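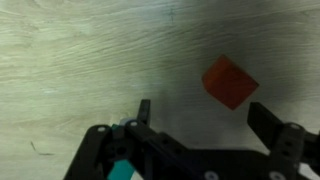
Call for Participants: Sleep Timing and Astrological Self-Report Diary

Maihi is recruiting adults for a diary study on how people who follow astrological calendars plan their days, sleep and record their mood. The study is run by Lowri Kneath, with data management by Liliana Fabbri. Participation is remote, apart from one introductory session.

Background

Many astrology users schedule work, travel and personal decisions by planetary transits, such as Mercury retrograde or a Saturn return. Most existing records of this practice are written after the fact. The present study collects entries before and after each transit date, so that expectations and reports can be compared on the same scale. The study takes no position on whether transits have an effect. Belief in astrology is not a condition of entry.

What participation involves

The diary period lasts 16 weeks. Participants complete 2 entries per day in the Prestora diary app, one within an hour of waking and one before bed. An entry takes around five minutes. The morning entry covers sleep times, recalled dreams (yes or no, with optional text) and any plan changed on account of a transit. The evening entry covers mood, energy and a short list of events.

Each participant receives a natal chart prepared in Tiltitz from the birth data supplied at enrollment. Charts use the tropical zodiac and Placidus houses. Requests for sidereal charts can be noted on the form but will be filled only after the diary period ends. Please do not have a new chart reading done elsewhere while the diary is running. Daily horoscopes may be read as usual and should be logged.

Eligibility

Applicants must:
- be 18 or older
- know their birth date, birth place and birth time to within 15 minutes, with a record that shows the time
- own a phone that can run Prestora
- read and write English comfortably
- not work regular night shifts

Professional astrologers may apply and will be placed in a separate group. Members of the same household may both apply but should submit separate forms.

Payment

Participants are paid for completed weeks. A week counts as complete when at least 12 of its 14 entries are submitted on time. Late entries are stored but not paid. Payment is made by bank transfer at the end of each four-week block. Withdrawal is possible at any time without giving a reason, and weeks already completed will be paid.

Data

Birth data is stored apart from diary entries. Names are replaced by a participant code before analysis. Free text may be quoted in reports only if the box for this is checked on the consent form.

How to apply

Complete the enrollment form on the Maihi site and quote reference 1308. Forms must be received by July 10, 2024. The introductory session takes place at the Orkerar building, Room 2, and lasts 90 minutes. Bring photo identification and the birth record. Applicants who filled in the interest form in May still need to complete the full form.

Questions about eligibility go to Lowri Kneath. Questions about the app or stored data go to Liliana Fabbri.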